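An afternoon at the Plullstead workshop

Posted 21/10/2026

I have been promised a robot that tidies up after me since I was at school, and I have stopped clearing a space for it. So when Valquíria Seixas wrote to say that the shared workshop in Plullstead was letting people in to see its home-made tidying project, I went along mostly to find out how much of it was real. I took a notebook, a sandwich and a fairly poor attitude.

The workshop is a ten-minute walk from the station, past the tyre place and through a gate that looks locked and isn't. You sign in, you get a sticker with your name on it, and then you are more or less left alone. I had expected a talk. There was a sheet of A4 with the wifi password.

The project is called Gurkari. The plan, as far as I could get it out of anyone, is an arm on wheels that will put small household things away in drawers and cubbyholes. The arm is not finished. What they have is the hand, or rather a pair of hands which people hold themselves, with a camera in each. Somebody picks a thing up with the gripper and puts it somewhere, and the recording goes into a pile that the arm is supposed to learn from later.

What they pick up

I had pictured spanners and mugs. On the day it was small cardboard boxes, the kind you would find at the bottom of a handbag, and a lot of care was being taken over them. You squeeze, the soft dark pad wraps round the base, and the box stands up straight between the fingers. I was allowed a go. It is harder than using your own hand and a good deal slower, and I crushed the corner of mine. 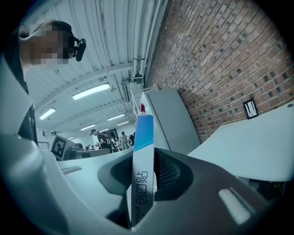 Where the money went

Less of it than you might think went on clever parts. Elīna Vaher, who drew the gripper housings, told me the whole build had come to some 2,000 pounds so far, and that a fair bit of that was failed prints. The pale grey shells are plastic and she has redone the big curved one more times than she cared to say. The finger pads took longest. Her early ones were too stiff and shot the boxes across the bench, which I would have paid to see.

She was straight with me about what is missing, and I liked her for it. The base came from a supplier called Paulík and is still in its crate because the wheels do not like the join between the two halves of the floor. The arm works on the bench, she said, but only when it is told exactly where to go. I asked to see that. It was not set up.

The counting bothers me too. There is a tally on a whiteboard by the kettle, and when I came in it stood at 3,067 recordings. People kept pointing me to it. I am sure every one of them was honest work, but a big number of people moving boxes is still people moving boxes. I asked how many would be enough and got two different answers from two people standing next to each other.
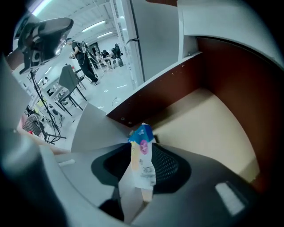 My own kitchen drawer is the test I would set. It has batteries in it, string, a dead torch, takeaway menus and a packet of plasters that has been sat on. I will grant them the last one: the blue and white carton I watched being carried past the desks was a bit crumpled, and leaning, and the fingers had hold of it all the same. A tidy shop-fresh box would have proved less. But one squashed carton held by a person who can see perfectly well what she or he is doing is a long way from my drawer, and the torch rolls.

I put this to Valquíria over tea. She said a drawer was just a lot of small problems in one place. I said so was a house. We left it there, on good terms, and she found me a biscuit.

The putting-away part

This was the bit I stayed longest for. Picking up is easy to show off. Getting a thing into a dark compartment under a table top, with the edge of the table in your way and your wrist at a bad angle, is where I would expect a machine to make a fool of itself.
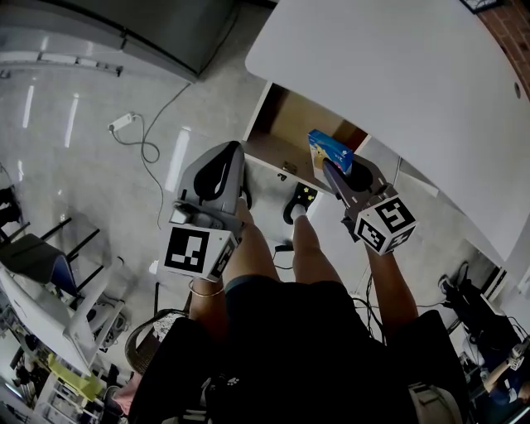

I asked whether the arm would be able to bend like that, and Elīna said not yet; it is one joint short, and the extra joint is on the list for June. She would sooner get the hand right first. There is an older arm on a shelf, nicknamed Teton, which has all the joints you could want and drops everything, so I can see her point.

I would go again, though probably after June. The hand is well made and better thought out than I was ready for. As for the robot, I can't tell you how good it is, as I didn't see it do anything.

If you do visit, take your own mug, and ask for the arm to be set up before you get there.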